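Minutes of the September meeting of the Bistora Peace and Foreign Affairs Circle
Held in the upstairs room at Gallardo House

The meeting opened at 7.30 pm with Ilaria Marchetti in the chair and Meirion Gough taking the minutes. Ilaria welcomed everybody back after the summer and said how very nice it was to see so many familiar faces, and a few new ones too, on such a wet evening. She reminded us that tea is self-service until the urn has been mended, and that the side door sticks.

Minutes of the last meeting
These were agreed as a fair record, with one correction. Under "Letters sent", the letter on landmine clearance went to our own MP and not to the Foreign Office as written. Meirion apologised and has put it right in the book.

Matters arising
The reply from our MP on landmine clearance has now come and was read out in full. It runs to two pages and is courteous in tone. Members felt it dealt kindly with the first part of our letter and rather skated over the second, where we had asked whether money already promised would be paid within the present year. It was agreed to write again, thanking him warmly and putting that one question by itself so that it can't be missed.

The Dison library has agreed to keep a shelf for our pamphlets until the spring. Anyone with spare copies of the older ones on the Cyprus talks is asked to bring them along, as we are down to our last few.

Main discussion: sanctions and the supply of medicines
Ilaria introduced the subject, which had been put off from the June meeting for want of time. She said that when governments place sanctions on a country, food and medicines are nearly always left out of them on paper, and that most of us take comfort from this. The trouble comes further down the line, with banks that would sooner refuse a payment than spend a month finding out whether it is allowed, and with shippers and insurers who feel the same way. She had read a good deal over the summer and had brought a folder of cuttings, which went round the room and came back more or less in order.

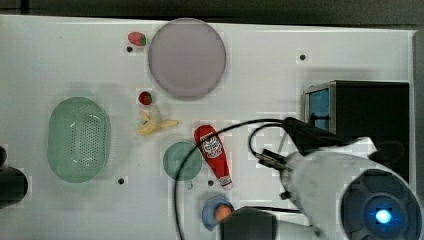 Meirion thought we should be careful not to put all the blame on the banks, who after all are fined heavily when they get it wrong, and said he would like to see governments give them a plain written promise that a payment for medicines will not land them in court. Several members agreed with this. One asked whether such promises hadn't been tried already, and Ilaria said that they had, in various forms, but that they tended to be long and hard to follow, and that a small charity without a lawyer could hardly be expected to make use of them.

A longer conversation followed about whether sanctions do what they are meant to do at all. Opinion was divided, as it usually is with us! Some felt that they are at least better than sending in troops, and that a government with neither choice open to it has very little left except stern speeches. Others felt that the people who suffer are seldom the people who made the decisions. There was good humour on both sides and we ran well past the time set down for it.

It was agreed that the Circle would not take a view on sanctions as a whole, but would write to our MP in support of clearer rules for medical supplies. Ilaria will draft this – it will go in a separate envelope from the landmine letter – and bring it to the next meeting for signing.

Money
We hold enough in the account for the winter hire of the room. The appeal for the Nindano clinic fund now stands at £3,000, and hearty thanks were given to all who baked, walked or simply put their hands in their pockets. It was agreed to give up to £6 a head towards fares for anyone going to the regional day who would otherwise find it difficult.
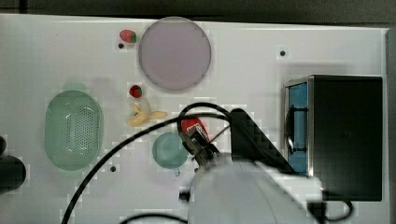 Toy fruit and a plate on the table

Any other business
A member asked whether meetings might start a little earlier in the darker months. After a show of hands it was left as it is, with a promise to finish more promptly. The lost umbrella from June is still behind the door.

The meeting closed at 9.40 pm. At the next one Meirion will speak on fishing rights and small island states, and he asks that anyone with an atlas newer than his own kindly bring it.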